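Netusix compares two hands on one humanoid

Netusix has begun comparing hands for its Skerelel humanoid, with tests set to run until December.
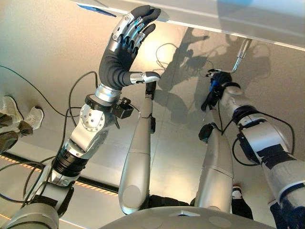

The left hand raised beneath the white panel.

Each session lasts 90 minutes and covers 24 reaches – all of them overhead. 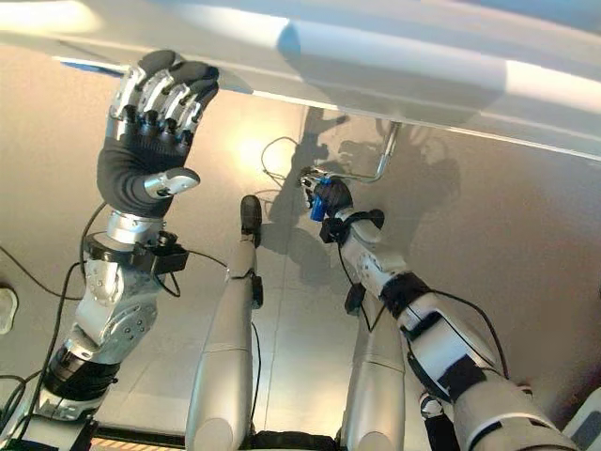 Engineers score both sides on grip and fingertip placement, using the same controller settings.

The right side works with a handled tool.
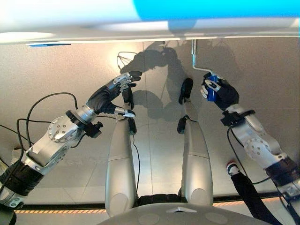

The right hand grips a blue handle fitted with a bent metal rod.

The firm has logged 321 reaches so far and will change the wrist mounts next.
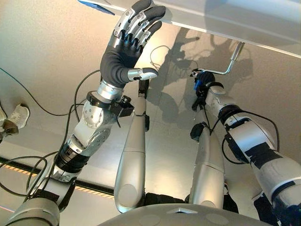 Next tests

Cameras from Joubert will be tried in October.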